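30 May 2022
Yasir Warraich, Haris Rana

4.2 Wake phrase trials

We put the Tiltent assistant on 15 handsets, all on the same Mollodar build. Testers read 40 short commands each, first in a quiet room, then with a radio on. Set-up took longer than planned. Three handsets dropped the wake phrase setting after the update and had to be enroled again.
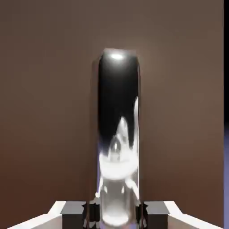 Figure 3. Glossy upright cylinder with a domed top, computer render.

Timers and alarms fine in both rooms. Contact names poor with the radio on, worse for surnames. Salehi keyboard users tended to give up and type, so thier logs are short and we left them out of the totals. Battery drain not measured here, see the July run.

Repeat trial on Drakell handsets still to do.

Contact: Yasir Warraich | © 2022 the authors | Back to top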